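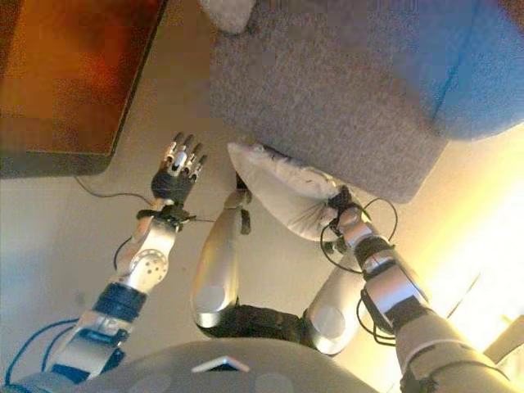 Guides > Brasteck Espresso Machine > Owner's Guide > Section 2: First Fill and First Shots

Last updated: 17 July 2022

5 min read

Okay, the machine is out of the box and sitting on your counter. If you skipped Section 1 (I know, I know), go back and check that you took the foam plug out of the tank well. It's gray, it hides in the shadow at the back, and the pump sounds awful when it's still in there.

I wrote this section after setting up my own Brasteck and then my brother-in-law's, and the second one went a lot better than the first. Set aside an evening for it. You'll be waiting on the boiler for a good part of that, so have something else to do.

What you need

A jug of filtered water, a mug you don't mind emptying over and over, a soft cloth, the small brush from the accessory bag, and a bag of cheap beans. Save the good ones! Your first few shots are going down the sink.

Filling and flushing

1. Lift the tank straight up and off. It feels stuck the first time because the seal is new, so wiggle it side to side while you pull.

2. Rinse the tank with warm water and a drop of dish soap, then rinse again until there are no bubbles. Don't put it in the dishwasher. Mine went cloudy after one run and it has stayed that way.

3. Fill to the upper line and seat it back in the well. Push until you feel it drop.

4. Make sure the steam knob is closed, then plug in and press the power button. The light blinks white while it warms.

5. Put the mug under the group head and press the single cup button with no portafilter in place. You may get a few seconds of rattling before any water shows up. If nothing has come out after 21 seconds, press the button again to stop, wait a minute, and try once more.

6. Run the whole tank through this way, emptying the mug as you go. The first water can smell a bit like a new shower curtain. Mine was gone by the second tank, which I ran just to be sure.

7. Point the steam wand into the mug and open the knob slowly. Let it spit and hiss until you get steady steam, then close it and wipe the tip right away.

CAUTION: The wand stays hot long after the steam stops. Hold it by the rubber sleeve only. Keep kids well back for this step, and don't lean over the mug to see how it's going.

Note: If you're on well water, please use bottled for the first fill. Ruan Pillay, who looked over an early draft of this guide, had his inlet screen clog in the first week from grit in the line -- an easy fix, but you do have to tip the machine on its side to get at it.

Setting the grinder

My directions are for the Rathjen hand grinder, since that's what I own. If you have the Jetton electric, the idea is the same but the dial runs the other way, so turn left wherever I say right.

8. Turn the dial all the way to the right until it stops, then back it off 2 full turns. This is a starting point and you'll be moving it.

9. Grind enough to fill the double basket level with the rim. Tap the side to settle it, then tamp straight down. You don't need to lean your whole body into it.

10. Lock the portafilter in, mug underneath, and press the double button.

11. Watch the stream. If it gushes out pale right away, grind finer by turning right a notch. If it drips, or nothing comes at all, go coarser. Change only the grind and leave everything else alone until you've got it. I was fiddling with dose and tamp at the same time and went through most of a bag of Cokodness house blend learning absolutely nothing.

CAUTION: If the pump is humming and nothing comes out, stop the shot and wait before you unlock the handle. There's pressure behind the puck and it will spray hot grounds up the wall (and your shirt).

Shutting down for the night

12. Knock out the puck, brush off the group head, and run a short burst of clean water.

13. Empty the drip tray. The little red float should be sitting flat when you slide it back in.

14. Power off and leave the tank lid cracked open a bit so it can dry.

Keir Rennie keeps his on a timer so it's hot when he gets up. I've tried it and it works fine, but the machine has to be left switched on at its own button and the tank needs to be full, so check both before bed.

Descaling is in Section 5. You won't need it for around 330 shots unless your water is very hard, and the orange light will let you know.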